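The Case for the Badly Placed Desk

20 December 2019

Every year at this time the furniture catalogs arrive, and every year they show me a home office. The desk faces a window. There is one plant, one lamp and one notebook. The laptop is closed. No cord comes out of it and none comes out of the lamp either, so I assume both of them run on good intentions.

I have worked from rented rooms for most of my adult life, and I have never had a desk like that. I don't know anyone who has. The people I know put the desk where the outlet is. If the outlet is behind the door, the desk goes behind the door and the door opens halfway from then on. I want to argue that this is a perfectly good way to set up a room, and that the advice we are given about it is mostly written by people with more walls than the rest of us.

Start with the corner. The standard advice says to avoid it. You are supposed to sit with your back to a wall and a view of the room, so that you feel in command of it. In a large room that may be true. In a small one, a desk in the middle means you walk around it all day, sideways, with a plate in your hand. I tried it in March, after reading a long article on the subject in the Fustine catalog. I moved the desk out, turned it around and sat there facing my own bed. I got less done than usual and I bruised my hip twice. The desk went back against the wall the same week.

A wall is fine to look at. It does not move or ask for anything. When I am at work I am looking at a screen anyway, and when I stop looking at the screen I get up. I have heard it said that a blank wall is bad for the spirits. I would say that a late invoice is worse.

Then there are the cords, which is where the catalogs really lose me. The Drevgate store on our side of town has a whole aisle for hiding them. There are boxes with lids, trays that screw to the underside of the desk, sleeves with zippers, clips with sticky backs. I have bought most of these at one time or another. The tray was the worst. It held everything neatly until I needed to unplug one thing, and then I had to lie on the floor on my back, with a flashlight in my teeth, feeling for the right plug among five identical ones. Before the tray I could reach down and pull it out without leaving the chair.

A power strip on the floor where you can see it has a lot going for it. You can see what is plugged in. You can see when something has come loose. You can turn the whole thing off with your foot if it has a switch, and you notice when a cord is worn. I will grant that it looks bad and that it collects dust. I will also grant that people trip. The answer to tripping is to keep the cords out of the path you walk, and in a small room there is generally only one path, so this is not hard. Dust you deal with when you vacuum. A strip shut up in a box gets dusty too, and you find out about it later.

I would draw the line at water, and I would draw it firmly. Electrical things stay well away from anything that sprays, drips or gets mopped. Anyone who isn't sure about an outlet should ask an electrician and not an essayist.

The next item is the stuff on top. There is a school of thought which holds that a desk should be cleared every evening. I did this for a while with the help of a set of Gisdale drawers, which stood next to the desk and took up the last free bit of floor. Every evening I put things into the drawers and every morning I took them out again. The adapter, the headphones, the cup with the pens, the other cup. After a time I noticed that I was putting the same things in and taking the same things out, and that the only things that stayed in the drawers were ones I should have thrown away. I gave the drawers to my sister, who keeps wool in them.

What is left out on a working desk is generally what gets used there. It is not always beautiful. Mine has a charger that belongs to a phone I no longer own, and I could not defend that if pressed. But the rest has earned its spot. The cup goes on the right because I am right-handed. The things I reach for once a day go on the far left. I never planned this, and I doubt I could have planned it any better with a drawing.

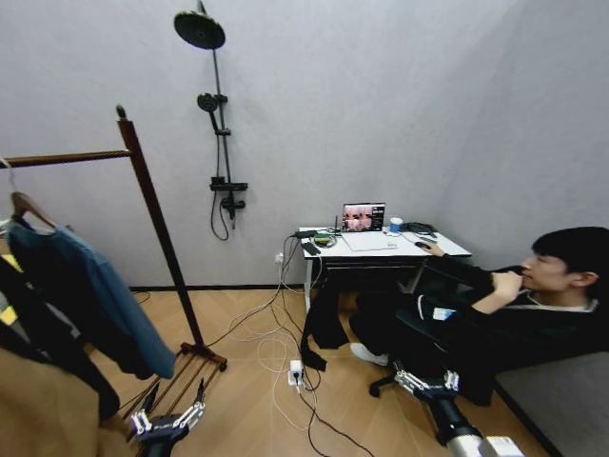
The same goes for clothes, while I am on the subject of things that are supposed to be put away. A room that has a desk in it usually has some other job as well. Somebody dresses there, or sleeps there, or keeps the coats there. So a jacket ends up hanging from whatever is near the chair, even with a proper rack a few steps off. The decorating pages treat this as a failure of character. I think it is just what happens when you take off a jacket while sitting down. It goes back on the rack when you go past the rack.

It bothers me more that the catalogs insist on each room having one purpose. They call it zoning. You are meant to mark off the work zone from the rest zone with a rug or a shelf or, in the Adeyemi range, a folding screen priced at 407 dollars. A screen is a nice object. It is also a wall you have paid for and have to dust, in a room that was short of space to begin with. I know where my work zone is. It is where the chair is. When I stand up, I have left it.

Money comes into this too. I sat down one evening and priced the home office on the inside cover of the Fustine catalog, the one with the window. Desk, chair, lamp, rug and the little leather mat came to 766 dollars, and that was before the cord tray and the plant. For someone who does paid work at home all week, a good chair may well be worth a large part of that. I would tell anyone to spend on the chair — secondhand, on casters, with a back that doesn't give way. The rest of it is there for visitors, and visitors do not come to see your desk.

I have had letters about this sort of thing before. One reader told me that an untidy desk is a sign of an untidy mind, which I have been hearing since second grade. Another said that she had finally spent a weekend doing everything right, with labels, and had felt calm for the first time in months. I believe her. If the labels help, use labels. My quarrel is with the idea that everybody else is doing it wrong.

So if you are setting up a place to work over the holidays, in whatever room you have, I would suggest doing it in this order. Find the outlet. Put the desk near it, against the wall if that is where it fits. Sit down and see whether your knees have room and whether the light falls on the screen. Work there for 2 weeks before you buy anything. At the end of that time you will know what you are missing. It might be a better lamp. In my case it was a longer cord.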